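Wenitura Time Tracking for Ivard Helpdesk – Frequently Asked Questions
Last updated: 23 November 2021

Which version of Ivard do I need?
Version 12 or later. On older versions the add-on installs, but the timer button stays gray.

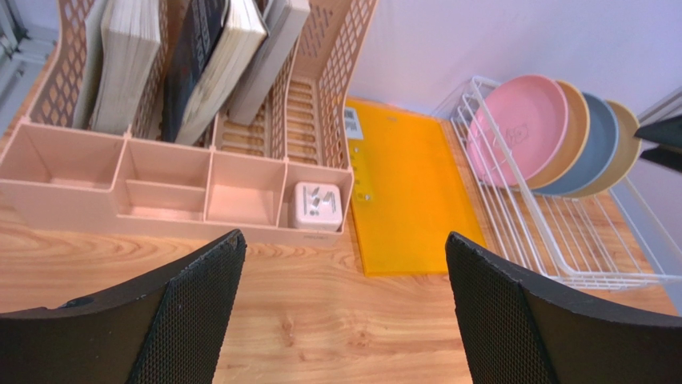

Does the timer stop when I close the ticket?
Yes. If you only close the browser tab, it continues to run on the server for 2 minutes and then it pauses. You can change this under Settings, Timer.

Can I correct the time afterwards?
Agents can edit their own entries until the ticket is invoiced. After this, only an administrator can do it, and the old value is kept in the log.
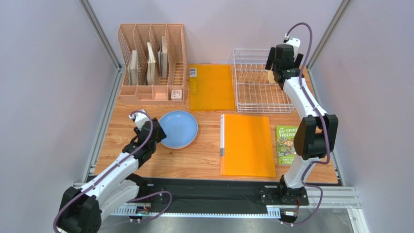
One customer at Van Leeuwen wrote to us that the log does not show who made the change when the edit comes through the API. This is correct, and it is repaired in build 313. Please update first and then write to support if you still see an empty name.

Is there a limit for the export?
One CSV file holds 3000 entries. If you have more, the export makes a second file – you do not need to start it again.
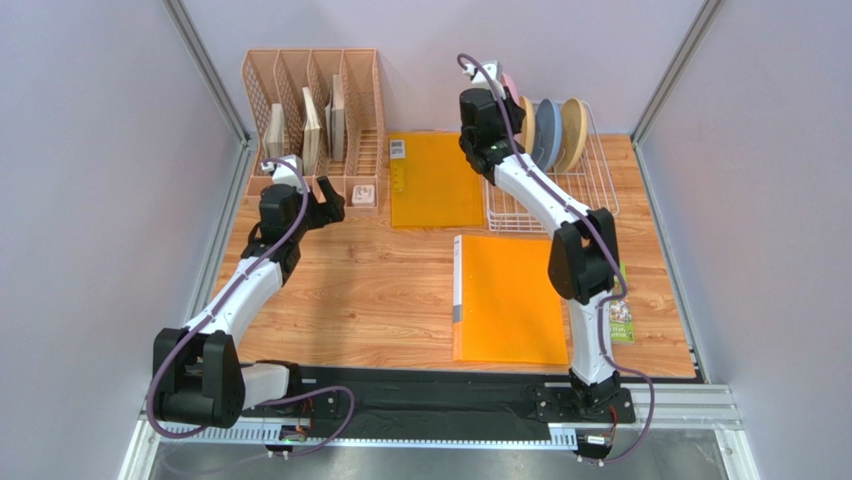
The column order is the same in all files. It was changed in September, so please check your import template if you made it before that.

Does it work together with Forkham Billing?
Yes, but the two add-ons must use the same time zone. We do not convert the hours between them.

Will I lose my data if I deactivate the add-on?
No. Entries are deleted only if you tick "Remove all data" before you uninstall.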